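Toy and play corner check, Berhe House family center
Wed 8 August
Checked by: Sosina Yimer
Copy to: Abrehet Abera, Drenport office

Rating: OK / Fix / Remove. Comments are mine. Last sheet was done in May and every line on it says OK, in the same pen, which I find hard to believe of any room used by toddlers.

1. Small parts
Rating: Fix
The sheet says "all toys checked for size." Checked with what? There was no small parts tester in the cupboard and none on the inventory. I used my own. Anything that drops inside the tube goes in the over-threes box, whatever the packaging says. The age label on a box tells you about the toy when it was new, with all its pieces on.

2. Battery compartments
Rating: Remove (two items)
Both have covers that slide open with a thumb. Tape over a battery door does not count as a repair. I took them out of the room. Button cells are the one thing on this list I won't argue over.

3. Cleaning
Rating: Fix
The log shows a wipe-down every evening, including two evenings when the building was closed. I would sooner see gaps in a log than that. The spray is Futidix, and the label says to leave it on the surface before rinsing. I asked three people how long they leave it and got three answers. Please print the time from the label and stick it inside the cupboard door.

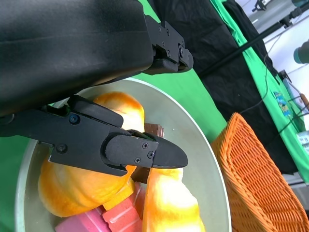

Also on cleaning: mouthed toys need their own tub with a lid, kept out of reach. At the moment they go back on the shelf and somebody "remembers" which ones. No.

4. Paint and surface wear
Rating: OK, for now
No flaking that I could find. Some chipped edges on the older blocks. Donated items with no maker's name should not be here at all – we can't look up a recall for a thing we can't identify.

5. Shelving
Rating: Fix
The Grakby unit is fixed to the wall at one side only. I pulled it and it moved. The fitting sheet asks for both. The 46 inch unit next to it is fine.

6. Floor mats
Rating: OK
Edges flat, no splits. They were sold to us as "non-slip," a phrase I trust about as far as I can slide on it in socks, but they held.

7. Cords and blinds
Rating: OK
Cleats fitted and in use. Left window cord still longer than I like.

8. Recall checks
Rating: Fix
"Done monthly" is written on the sheet with no initials and no record of what was looked up. If it is done, write it down. If it isn't, leave the box blank.

Items 2 and 5 before the room opens again. The rest by the 21st. Abrehet, please don't sign this off from the office – come and pull the shelf yourself.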